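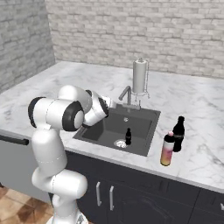 The arm over the sink in the simulated kitchen. Render: Mirjam Frei

Kitchen arm: news from the back bench
12/04/2022

Since the last newsletter many members of the Hullwood workshop have asked me how the kitchen arm is going, and whether it is true that we have stopped building and are only playing on the computer. It is half true. The real arm is on the back bench with its shoulder open, and it waits for a bearing. In the meantime Mirjam Frei and I have worked in the simulation nearly every evening, and I would like to report what we did there and what comes next.

For those who joined after July: the project is called Grarkex, a name for which Emil Fankhauser alone is responsible. We want an arm which can stand in front of an ordinary kitchen counter, take a small bottle out of the sink and set it down on the countertop. It should do nothing else for the moment. We had bigger plans in the spring, with plates and a dishwasher, but after one month with the first gripper we became modest.

The sink is a harder place than I had thought. On a free table the gripper can come from every side. In a basin there are walls, and at the back there is the faucet, and the forearm is much thicker than the fingers. With our first plan the arm went down over the left back corner, directly in front of the faucet, and bent forward from there. You see this position in the render. It looks comfortable, but the little brown bottle stands near the drain at the front of the basin, so the hand must still travel a good way through the basin, low down, with the spout above it. In 40 test runs the forearm touched the faucet so often that Mirjam made the faucet turn red on every contact, and we had a very colorful evening.

The new plan keeps the start over the corner but lifts the wrist first, moves it forward above the rim, and goes down only when it is over the bottle. This costs time. One complete movement now takes roughly 40 seconds, and Gebhard Auer, who watched over our shoulders, said that he could wash the bottle, dry it and make a coffee in this time. He is right. We will make it faster when it is safe.

What was built in the simulation

The kitchen itself is the work of Mirjam. She began with a gray box with a hole in it, and this was enough for the first weeks. Later she gave it a proper room, with the marble top, dark blue cabinets under it and brick walls, and I confess I thought this was decoration. But she wanted to test the camera software too, and a camera sees the veins in the marble and the joints between the bricks, and it becomes confused by them. With the gray box the software found the bottle each time. With the marble it took the shine of the drain for a bottle cap on the first evening. So the pretty kitchen has taught us something, and I have apologized to her.

The dark bottle in a dark basin is also her idea. I asked for a white one. She said that people do not choose their bottles for the convenience of the robot.

The other things on the counter must stay where they are. The paper towel roll is behind the faucet, and the two bottles are to the right of the sink, close together. In our rules, a run where one of them is moved is a failed run, even when the small bottle arrives in its place. The bottle with the pink cap is the one we worry about, being the shorter one and standing in front. We have set down the small bottle on the free marble farther to the right of the room in some runs and to the left of the sink in others, and left is better. The arm rises at the left side of the sink and does not need to stretch so much.

We have now 600 recorded runs with the new plan. I do not want to give a success rate in the newsletter, as we changed the finger friction two times in between and the numbers cannot be put together honestly. The log is on the shared drive in the Grarkex folder, with a note for each change. Please read the notes before you make a graph.

What is happening with the real arm

The shoulder bearing had play from the beginning. In July we decided to live with it, and this was a mistake, mostly mine. At the shoulder you feel almost nothing. At the fingertips it was enough to miss a bottle neck. Konrad Eder has turned a new seat on the small lathe, and the bearing is ordered from Widmer in Brerdale. They have promised it before the end of the month.

Areti Papadakis has done the wiring again. The old cables ran outside of the elbow and one of them was rubbed through nearly to the copper. Now they go through the inside of the upper link, with a loop at the elbow so that it can bend fully. She asks that you do not pull on this loop to see if it is long enough. It is long enough.

The fingers are printed and have a soft pad glued on the inner face. The first glue let go in warm water. We are testing another one at present: two pads are lying in a jar on the windowsill next to the bandsaw, and the jar has a label. Please leave it there, also when it begins to look unpleasant.

For the basin we found a used steel sink, which Konrad will set into an old worktop. It is smaller than the one in the simulation, and Mirjam will change her model to the real measurements when the worktop is cut. I would like to have this done before we move the software over. A few centimeters at the back wall are exactly the centimeters that we do not have.

Money

The members' meeting gave the project 2,000 for the year. We have spent a little more than 1,000, the larger part on motors. The bearing and the new cable are already included. If the glue works we should not need to ask again.

What we need

A faucet, old or new, with an angled spout. It does not have to be tight, no water will run through it. Also a flat deck plate if you have one lying around, and small bottles with a narrow neck, empty and rinsed please. You can leave everything in the blue crate under the back bench.

We could use one more person who likes to write test software. You do not need to know robots. Mirjam and I are at the bench most evenings after seven — knock loudly if the compressor is running.

Until the bearing arrives, the shoulder is held by a clamp and a strap. Please do not lean on it or hang your jacket on it.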